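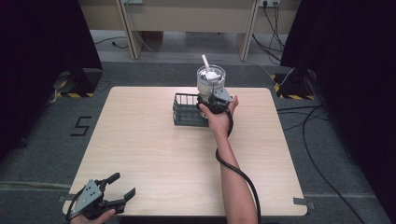
The approval bot at my last company was named Kurkivon, and it had better manners than most of the managers. It thanked you for your submission. It told you your request was important. It then sent that request to Marwan Karaki, who had left for another job in the spring, and waited for him to click a button.

I bring up Kurkivon because I have now read a great many predictions about what automation will do to office work, and very few of them mention Marwan. The predictions deal in whole industries. Entire departments will be freed up for creative thinking, or else put out on the street, depending on who is paying for the report. I'd like to talk about purchase orders.

Before the bot, buying a replacement monitor at Khasawneh went like this. You walked over to Rasha Karam's desk and said your monitor was dying. Rasha asked which one you had, sighed, and ordered another. It arrived. If you asked for something silly, such as a second standing desk to stand next to the first, she laughed, and you went back to your chair.

The automated version had 5 steps on the slide where it was introduced. In practice the form alone had more fields than my mortgage application. You picked a category from a list of 82, in which monitors could be found under "Visual," "Peripheral," or "Facilities (Other)," and the wrong choice bounced the request back without saying which choice would have been right. People kept private notes on what worked. Jad Saab in accounts had a sheet taped inside a cabinet door, and during my second week I was shown it with the kind of ceremony other firms reserve for the pension plan.

Was it faster? The dashboard said so. The dashboard measured the time between a request reaching an approver and the approver clicking yes, and that time had dropped very nicely. It did not measure the afternoon I spent learning that a monitor is a facility.

My complaint here is with the habit of automating a process before anyone has sat down and watched it. What Rasha did looked like ordering things. A good half of it was judgment, and most of the rest was memory. She knew the design team's screens had all been bought in the same month and would all die in the same month. She knew that one supplier said "in stock" in the way other people say "we should have lunch." None of this was written down, so none of it made it into the requirements document, and when the consultants asked her what she did all day she said, being a modest person, "Oh, I put the orders in."

So they built a thing that put the orders in.

I went through roughly the same experience from the other side at Kurnirport, a smaller outfit where I was on the team choosing the software. We bought a customer service product called Trirnov. The sales demo was lovely. A pretend customer wanted to change a delivery address and the system changed it in seconds, and we all nodded like people at a wine tasting. It took Mohcine Ashour, who ran support and had not been invited to the demo (he came in for the sandwiches), to point out that customers already changed their own addresses on the website. The ones who called were calling about everything else.

He had a folder. In it were 667 support tickets he had gone through himself, in July, when things were slow, sorting them by what the customer was really after. A startling number wanted to know if an email from us was truly from us, because our emails looked like scams. You could build a very clever assistant to answer that question all day and all night. Or you could fix the emails, and Mohcine had been asking for that since before I was hired.

We bought Trirnov anyway. The emails were fixed about a year later, by an intern.

I can hear the objection, since Alper Duman makes it to me every time we have coffee. Alper sells this kind of software and is a decent man in spite of it. His view is that I am describing bad projects, and that bad projects existed long before any of this, and that plenty of dull work has been taken off people's hands without anybody writing a sad essay. He's right. I have no wish to go back to keying in invoices, a job I did for one summer and which left me with a lifelong dislike of the number 242, our most frequent supplier code. When a machine took that work over I felt nothing but relief, and I suspect the supplier did too, considering my typing.

But look at why the invoices worked. Everyone in that office knew exactly what keying an invoice involved, having done it. The clerks wrote the rules. They knew about the supplier who put the date in the wrong box and the one who billed twice every December. When the system met something it didn't recognize, it put it in a tray, and a person looked in the tray. The tray was the best part of the whole setup. I have since seen very expensive systems with no tray at all, and you find out what they do with the odd cases when a customer turns up in the lobby holding a letter.

Alper says trays don't sell. Buyers want to hear that the thing runs by itself, and a screen marked "Things I Wasn't Sure About" makes them nervous. It would make me reach for my wallet. I'd trust a new hire who came to me with questions, and I'd keep a close eye on one who never did.

If I were handed a budget tomorrow, I'd spend the first month of it on chairs. I'd put one next to every Rasha in the building and have somebody sit in it and keep quiet. Then I'd ask the people doing the work which parts they'd gladly never touch again. They will have a list ready. It probably won't match the vendor's list, and I would start with theirs.

Kurkivon was still running when I left. My exit paperwork went through it, under "Facilities (Other)," and as far as I know it is pending with Marwan.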